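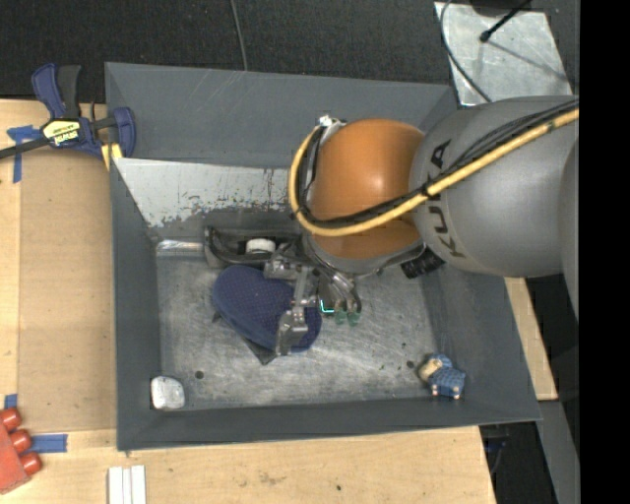 *Billau Reuse Project, working paper section. Correspondence to the Halás depot office.*

**Figure 2.** Mixed small goods in a grey bin, among them a blue heart-shaped padded item with a dotted upper surface and a smooth navy edge.

## 4. Soft and padded goods in the mixed stream

### 4.1 Where these goods come from

The depot at Halás takes in small household goods from two sources. The first is the kerbside collection run in Posudano, where households leave a single closed bag beside the recycling. The second is the drop-off counter at the depot itself. Goods from both sources are tipped into bins before sorting, and by that stage it is no longer possible to tell which source an item came from. We therefore treat them as one stream in this section.

Most of the stream is hard goods: kitchenware, small fittings, plastic containers, parts of appliances. Padded and soft items make up a smaller share. Of the 4,000 items recorded between the start of the study and the end of February, 1,380 were classed as soft or padded. The class covers cushions, pads, stuffed toys, quilted covers, pouches and oven mitts. Clothing was excluded, as the depot sends it straight to a textile handler without opening the bags.

### 4.2 Why they were treated separately

Padded goods gave the sorters more trouble than their number would suggest. A hard item usually has a clear use, and its condition can be judged by looking at it from two or three sides. A padded item often has no label and no obvious use once it is away from the room it was kept in. The blue item in Figure 2 shows the difficulty. Its shape and colour are plain enough, but a sorter has to handle it before deciding whether it belongs with cushions, with toys or with household covers. The goods near it also differ in kind. A long black object with a glossy curved rim lies toward the rear wall, with a shiny silver item beside it, and a small whitish-silver object rests near the front left corner.

Padded goods also hide other things. Flat items tend to slide underneath them when a bin is tipped or moved, and a sorter working from the top will not find them until the pad is lifted. In Figure 2 a dark flat corner can be seen coming out from under the blue item. Early in the study, sorters recorded the pad first and the items below it afterwards, sometimes on a different sheet. This led to double entries. We changed the procedure so that a padded item and anything found beneath it are recorded together, on consecutive lines.

### 4.3 Classes used

We used eight classes for the soft and padded group. The first draft of the scheme was based on material, but the sorters found this hard to apply, as an outer cover and its filling are rarely the same and the filling can't be seen without cutting the item open. The final scheme is based on likely use. Where the sorter could not name a use, the item went into a class called "padded, other". Shape alone was not accepted as grounds for a class. A heart, star or animal outline occurs on cushions, pouches and toys alike, and two sorters given the same item would often disagree when shape was all they had to go on.

Colour was written down in everyday terms (blue, dark blue, grey) and no colour chart was used. The sorters were asked to note the main colour of the upper surface and, where it differed, the colour of the edge or underside. Surface pattern was noted only if it covered the greater part of one side.

### 4.4 Condition

Condition was scored after the item had been taken out of the bin and placed on the bench. We did not score items where they lay. The bins used at Halás are dark and have sloping sides, and marks on a dark fabric are easily missed against them. Seams were checked by hand along their full length. An item with an open seam was scored as repairable if the filling was still in place, and was set aside for the mending table at Fundow. Items with a strong smell were bagged and scored as waste whatever their other features.

One limit of this approach should be noted. The scoring sheet has a single line for each item and does not allow for sets. A padded cover that had come in with the object it was made for was scored by itself, and the link between the two was lost unless the sorter wrote it in the margin. Margin notes were typed up separately and are discussed in the next section together with the hard goods.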